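August, kitchen end of the workshop, just after 11

Kettle's on, so I'm writing this up while it's all still in my head. Today was supposed to be the finish samples and it ended up being mostly cutlery. I don't mind! The samples need another day anyway, and the drawer has been bugging me since we moved the tea things down here.

Background for Mandla, who missed the grumbling: everything we eat with had ended up in one drawer. Chopsticks, spoons, the good knife, two paint stirrers (mine, sorry), and the bamboo skewers Nanami bought for the glue-up jigs. You'd reach in for a pair of chopsticks and come out with one long, one short and a splinter. Setsuko has been asking for the chopsticks to live out on the table where people can grab them, and she's right, so that's what we're trying.

**What I did first.** Emptied the drawer, washed the lot, and spread them on a towel overnight. The lacquered ones came up fine. The plain wooden ones had gone fuzzy at the tips, so I gave the worst of them a light rub with 600 grit and a wipe of the Ilach oil. I know, I know, it's the food-safe one, I checked the tin twice. One coat, left it alone, wiped off whatever hadn't soaked in. They feel lovely now, like new pencils.

Kaede asked why not just buy a bag of new ones. Well, we could. But half of these came from Masanobu's old place and he turned a few of them himself, and I'm not going to be the person who put those in the trash.

**Sorting.** My plan was to match by length first, then by color, and that was the wrong way round. There are several browns in there that look the same until you hold them next to each other, and then one is reddish and one is nearly black and you've got to start the pile over. Color first, then length, then check the thick ends, which are the real giveaway. Some are round, some have been squared off a bit. Anything that doesn't find a partner goes in the skewer jar and becomes a stirring stick. No more putting odd ones back "just in case" — that's how we got here.

The basket is the square cream one with the deer head on the front. I had my eye on the tall Kistum jar for this, but everything stands up straight in that and you can't tell what you're pulling out. In the basket they lean and cross over each other, which looks messier, but you can see the ends poking over the rim and pick the color you want. The slot in the front should let some air in too, and that was my main worry with the plain wood.

Put it on the striped cloth at the table, opposite the cooktop, so you can turn round from the clay pot and reach it. Spoons on the cloth next to it for now. They want their own home, but I ran out of ideas before I ran out of morning. 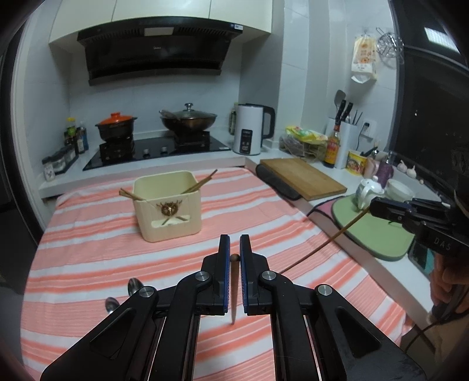
## Still to sort out

The spoons, obviously. Setsuko thinks they should go in the basket with everything else and I think they'd sink to the bottom and we'd be fishing for them through the chopsticks. Kaede has a little tin from the Troritz order that might be the right height. I'll try it before anybody drills anything.

The cloth slides. If you lean on the table it comes with you, basket and all. I tried a square of the rubbery drawer liner under one corner and that was better, so I'll cut a proper piece when I can find where the roll went. (Nanami, was that you?)

Long cooking chopsticks: do they count? I'd say no. They're too long to sit in the basket without tipping it, and they only ever get used at the cooktop. A hook on the wall would do, or the Kistum jar, now that it's out of a job.

Oil: one coat was enough for the pale ones. The darker plain ones drank it straight up and could take a second. I'll do that at the end of the day some time so they get the night to dry, and leave a note on them so they don't end up in somebody's noodles. The tin is back on the shelf with the Alcaraz wax, label facing out, and please don't swap the lids again.

Also found at the back of the drawer: the 6 mm drill bit we all blamed Masanobu for losing. I've put it back in the index and I'm letting him tell people himself.

Finish samples tomorrow. I've set out 12 blanks, sanded and wiped, on the bench by the window. Mandla, if you're in before me, have a look at the end grain on the first couple and tell me if you'd go one grit finer.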